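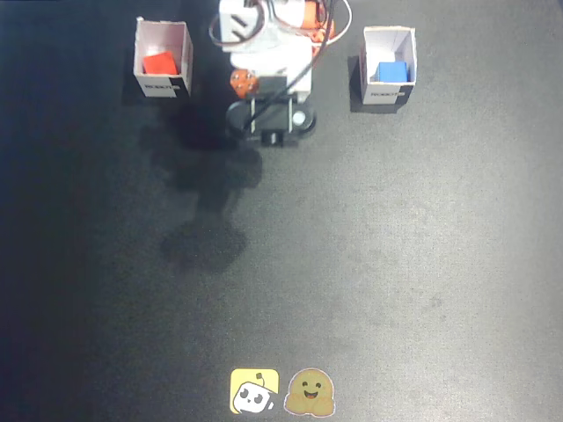

Larusia expels Uvham diplomats: what comes next?

Started by harbor_lamp
February 4, 2021

harbor_lamp wrote:
I read the statement of the Larusian foreign ministry this morning, two times, because the first time I did not believe it. They send home 19 people from the Uvham embassy and give them until the weekend to leave. The reason is the intrusion into the mail servers of the port authority in Su last April. According to the ministry, 3536 accounts were opened by the attackers and they stayed inside for several weeks.
My question is simple. Is the evidence strong enough for such a step? I have read only the short version of the report and it is mostly conclusions.

Ultura_north wrote:
The short version is always like this. The long one has 364 pages and a big part is blacked out. I went through the annex on the payments for the servers, and for me it is convincing. The same company in Uvham city rented the machines in all the cases.

pelmet wrote:
A rented server proves that somebody rented a server. I am not defending Uvham, their service has done ugly things before. But any other service could use the same company exactly for this purpose, so that we look in the wrong direction.

Ultura_north wrote:
pelmet, please read the annex first. It is also the working hours, the language settings and two officers who were stopped in Su with equipment in the car. You cannot explain all of it with a false trail.

pelmet wrote:
I did read it. The two men were released the same evening and the report does not say what the equipment was. If it was so clear, why were they let go?

harbor_lamp wrote:
They had diplomatic passports, so the police could not keep them. This was in the newspapers in Su at the time.

pelmet wrote:
OK, I did not know about the passports. I take this point back. The rest I keep.

graygoose19 wrote:
I work in shipping and I can tell you how it looked from our side. We had no booking confirmations from Su for many days, everything went by telephone. At one moment we had 599 containers waiting with wrong papers. Nobody in our office was thinking about spies, we thought it was a bad update.
Sorry for the slow answer today, I write from work between other things.
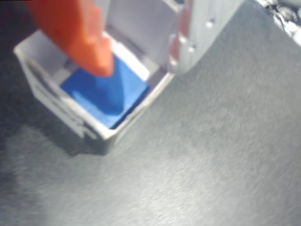 Blue block in the white box.

harbor_lamp wrote:
Thank you graygoose19, this is useful. Did the port authority ever write to you officially?

graygoose19 wrote:
One letter, in summer. It said "technical irregularities" and asked us to change passwords. I found this a bit insulting after such a month.

Ultura_north wrote:
And now Uvham will send home the same number of Larusian diplomats, probably before Monday. My cousin needs a visa for Uvham in spring, and the consulate is already slow.

pelmet wrote:
On this we agree. The ambassador stays, I see, so both governments want to leave a door open. I would prefer that they publish the blacked out pages and let other countries check them. The parliament in Ultura has asked for it already.

Ultura_north wrote:
They will not publish them, it would show how they know. But I would also like to read them.

harbor_lamp wrote:
I will put the link to the long version in my first post when I am home. If somebody has a good translation of chapter four, please send it to me, my Larusian is not enough for the legal part.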